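Getting the wet/dry vac ready for spring

February 29, 2020 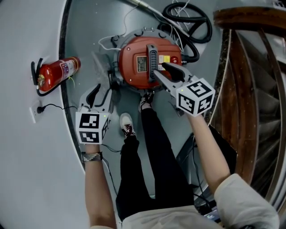 I do one full cleanout of the shop vacuum every year, at the end of February, before the sanding work starts again. It takes an afternoon if the parts are on hand. This year they were, except for one gasket.

The vacuum is the orange-red one I bought from Martim Paiva when he gave up his rental on Stavik Street. He had used it mostly for plaster dust, and the first time I opened it there was a gray crust along the bottom of the drum that had to be soaked off. Since then I have kept to a short routine.

Unplug it first. Then undo the latch clips and lift the lid by the handle. The lid is the heavy part, with the motor in it, so I set it upside down on an old towel. The glossy dome scratches easily and I would like to keep the rating label readable, as I need it whenever I order parts.

The drum is metal, so it can take hot water and dish soap. I wipe it out with a rag, rinse it, and stand it upside down overnight. If you put it back together damp, the next load of dust sticks to the wall and you are back where you started. Rust starts at the seam on the bottom. I go over that spot with a gray nylon pad and a drop of oil.

The filter I replace instead of washing. I tried washing one last year and it came out misshapen and leaked around the collar. Primska sells a pleated one that fits, and it comes with two paper bags. Dilomari has a cheaper foam sleeve, fine for water but useless for sanding dust.

The hose gets the most neglect. Dust packs into the ribs, and a long one like mine wants to coil back up while you are cleaning it. I take it outside, hang it over the fence with both ends down, and run the garden hose through from the top of the bend. Then I flip it and do the same the other way. Two screws and a pencil stub came out this time.

The gasket between lid and drum had a flat spot on one side. Igor Szczepańska at the Valentini counter said to turn it a quarter of the way around and see if it seals, and to come back if it doesn't. I have turned it. If it whistles I will order a new one.

Last, I wipe down the power cord its whole length and check for nicks, especially near the lid. I also clean around the switch with a dry toothbrush. No water there.

The garage floor is next on the list. It is 16 feet long on the side with the drain and I want it swept and vacuumed before the shelves go back against the wall.

Filed under: Garage, Tools, Maintenance

Recent posts
Moving the shelves off the long wall
Which sanding pads I kept and which I threw out
A squeaky garage door, 8 hinges later
Patching plaster in the back hallway

This site uses cookies to remember your preferences and count visits. By continuing to browse you agree to their use. OK / Read more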